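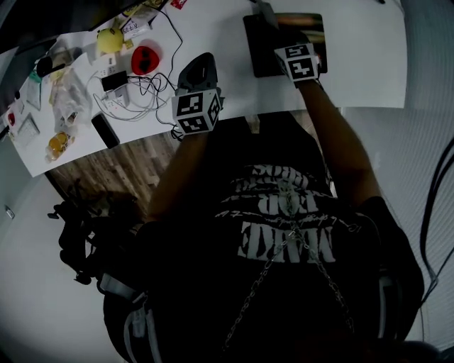 Desk Day Comes Around Again
April 19, 2018

If you've walked down to the Brurkwood end of the hall lately, you'll have noticed that people are finally looking at their desks, and I mean really looking at them, with that slightly pained expression we all get when we realize how long a thing has been sitting there. Desk Day is back! We held the last one in October, and I know several of you have been asking (some hopefully, some less so) when we would do it again.

For anyone who joined us over the winter, the idea is a simple one. You set aside 30 minutes, you pick one work surface, and you go through whatever has landed on it. A white desk shows everything, bless it, and the small things do seem to gather on one side: a bright yellow ball, something round and red, a little white package, a power strip with a black adapter. Every one of them had a good reason to be put down there, I'm sure, and I would never tell anybody to give up a yellow ball. But it's surprising how much nicer it feels to sit down to a desk where your elbows have somewhere to go.

Araceli Hinojosa has set up the sorting table by the Plivel room again, with three bins for cables, stationery and what she has labeled "mysteries." Last time we gathered 275 items in all, and a good many of the mysteries went home with their rightful owners after a week or so on display. Emiliano Cuevas got his stapler back. He would like it known that he is no longer lending it.
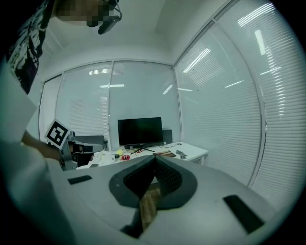
Photo: Wolfram Kramer

The glass-walled rooms deserve a kind word of their own, as they're the ones the whole floor has to look into. With white blinds and a white ceiling they can be lovely and bright, and a desk against the back wall with a monitor on it really doesn't need much else. If you're the last one to use a room, please take a moment to look at the desk before you go. Loop up any cable that has wandered across the top, and if the monitor isn't needed, switch it off. Cirilo Valdovinos has a drawer full of fabric cable ties and will happily hand you more than you asked for.

Please be gentle with the blinds, too. The slats bend easily, and Isauro Manríquez spent the better part of an afternoon straightening a set of them after our October round. A dry cloth along each slat is plenty. The glass can have the usual spray, which is kept in the Bañuelos cupboard on the second shelf, behind the paper towels.

A few of you wrote to ask about power strips. You're welcome to keep one on top of the desk if you plug and unplug things all day long, as plenty of us do. If yours only feeds a lamp and a screen, we have 48 mounting clips that will hold it neatly under the desktop, and Wolfram will come by with his screwdriver if you leave a note in his tray.

Things left in the mystery bin will stay out for 4 weeks and then go to the swap shelf next to the Bemer printer. Wooden blocks, odd chargers, the lid to somebody's very nice teapot: do come and have a look, even if you're quite certain nothing of yours is missing. Coffee will be on, and Araceli has promised her orange cake.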